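Small Press & Webcomics > Reviews and Recs > Varma, books one and two (mild spoilers for book one)

inkpot_jenny
January 15, 2021
So I finally sat down with the collected Varma over the holidays and I need to talk to somebody about it, because my husband has stopped pretending to listen. For anyone who hasn't run across it, Varma is Kári Ásgeirsdóttir's long comic about a lighthouse family who look after a weather archive. It started as photocopied minis in 2018 and the first collection is 240 pages, which I read in two sittings with a cold cup of tea next to me.

I love the way she does weather. There's a storm in chapter four that goes on for pages with hardly a word in it, just the grandmother moving from window to window closing shutters, and I could have read another twenty pages of that. The lettering is hand done and wobbly and I love that too.
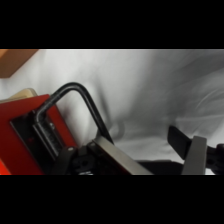 My one complaint is the town stuff. Every time we leave the lighthouse and go down to Cistuscombe I can feel the story slow to a walk. There's a whole subplot about a harbor tax! Does it pay off in book two? I have it here but I'm rationing it.

gutterspace
It pays off. Don't skip the harbor tax.

moth_and_kettle
I'm going to disagree with gutterspace, sorry. It sort of pays off, in that somebody says the words "harbor tax" again near the end of book two and a door slams. I read the whole thing on the bus to work and I was so ready for the town chapters to be over. The lighthouse chapters are five stars for me and the rest is maybe three.

gutterspace
You missed the bit with the ledger, then. The clerk's handwriting in the tax ledger is the same as in the oldest weather book. She never points it out, you just have to go back and compare the two pages. I about fell off my chair.

moth_and_kettle
OK I did miss that. I still think if a reader can get through both books and miss it then it needed one more panel.

inkpot_jenny
Ooh, I went and looked and gutterspace is right, the letter g is identical. Page 113 in my copy. Now I'm annoyed at myself for skimming.

halfbleed
Page numbers will be different if you have the Rarkano printing, fyi. They put the covers of the minis between the chapters, so everything shifts along. Nice paper but the binding is tight and the storm spread gets swallowed in the middle. If you can find the old minis, read that chapter in those. I paid too much for mine and I'm not sorry.

inkpot_jenny
Mine is the Rarkano one I think? Blue spine. The spread does vanish into the middle a bit, yeah - I had to really lean on it.

halfbleed
Blue spine is Rarkano. They only did 700 of the first run so hang on to it.

pelican_dan
Has anybody here read Dorkau, the one she did before this? I bounced off Varma pretty hard (too quiet for me, I kept waiting for something to happen) but a friend swears the earlier one is funnier.

gutterspace
Much funnier. It's about two brothers who run a bad hotel. The drawing is rougher and she hadn't figured out hands yet, but I laughed out loud at the breakfast chapter. Too quiet though?? The grandmother sets fire to a boat.

pelican_dan
She sets fire to it very quietly.

moth_and_kettle
Dan has a point. I'd start with Dorkau if you like jokes and Varma if you like fog.

inkpot_jenny
I'm ordering Dorkau then. I'll be back in February once I've read book two, and please, no more ledger hints until I get there!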